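Bettenmachen für Fortgeschrittene

Vor meinem Besuch bei Tradano in Villitz hielt ich mich für jemanden, der eine Bettdecke zusammenlegen kann. Zwei Zipfel greifen, schütteln, fertig! Dann drückte mir Keith Ackroyd einen Handgreifer in die rechte Hand und einen zweiten in die linke, und ich stand da wie ein Krebs vor dem Wäschekorb.

Ackroyd leitet das Projekt Skammont, und seine Idee klingt erst mal fast zu schlicht. Menschen machen Hausarbeit, aber mit Greifern statt mit Fingern. Eine Kamera sitzt direkt am Werkzeug und filmt mit, und aus diesen Aufnahmen soll ein Roboterarm später lernen, wie man mit Stoff umgeht. Den Arm selbst braucht man fürs Sammeln gar nicht, man geht einfach in normale Wohnungen, in normale Schlafzimmer, und legt los.

Stoff ist nämlich gemein. Eine Tasse bleibt eine Tasse, egal wie man sie anfasst. Eine Decke sieht nach jedem Griff anders aus, sie rutscht, sie knautscht, und wo eben noch eine Ecke war, ist plötzlich nur noch Wulst. Ackroyd nennt das »den Pudding unter den Haushaltsgegenständen« (er hat Hunger, wenn er redet, glaube ich).
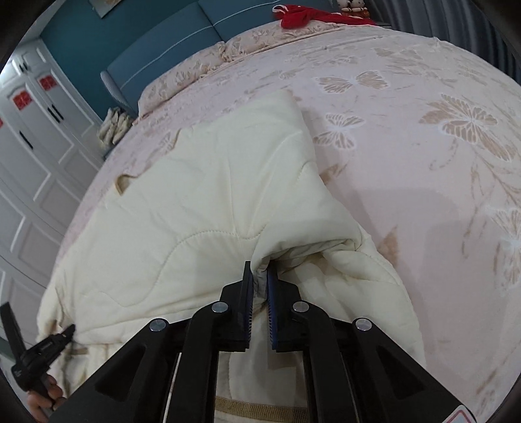 Gut gekniffen: Die Greiferbacken halten eine Falte der cremefarbenen Steppdecke.

Was mich am meisten überrascht hat: wie wenig Stoff man zu fassen bekommt. Ich wollte immer gleich eine ganze Handvoll packen, so wie zu Hause. Mit zwei geriffelten Backen geht das nicht, man nimmt ein kleines Büschel und zieht. Bei meinem ersten Versuch ist mir die Decke dreimal weggeflutscht, beim vierten hatte ich das Laken mit dran. »Lassen wir drin«, sagte Ackroyd. Die verpatzten Griffe werden markiert und mittrainiert, damit das System auch sieht, wie man sich aus so einem Schlamassel wieder herausarbeitet.

2456 Durchgänge hat das Team bisher beisammen, aufgenommen in 26 Wohnungen. Ein Durchgang dauert bis zu 30 Sekunden, dann kommt die nächste Decke oder das nächste Zimmer. Gerade die verschiedenen Zimmer sind wichtig, erklärt mir Ackroyd beim Kaffee. Ein früheres Modell hatte nur Aufnahmen aus dem Labor gesehen, mit grauer Decke auf weißer Matratze, und war beim ersten geblümten Bettbezug völlig aufgeschmissen. Die neue Version kam im Test auch mit sechs Betten zurecht, die im Training nie vorgekommen waren. Na ja, meistens. Bei einer sehr dicken Daunendecke griff sie beharrlich daneben, und daran knabbert das Team noch.

Im März ziehen die Greifer weiter nach Sowerby, wo eine zweite Gruppe mit Handtüchern und Spannbettlaken anfangen will. Spannbettlaken! Ich habe Ackroyd gefragt, ob er sich das gut überlegt hat. Er hat nur in seinen Kaffee geguckt.

Mein eigener bester Durchgang ist übrigens im Datensatz gelandet, Decke einmal längs gefaltet und die Ecken beinahe aufeinander. Zu Hause mache ich das Bett seitdem wieder von Hand, aber ich schaue genauer hin, wo ich anfasse.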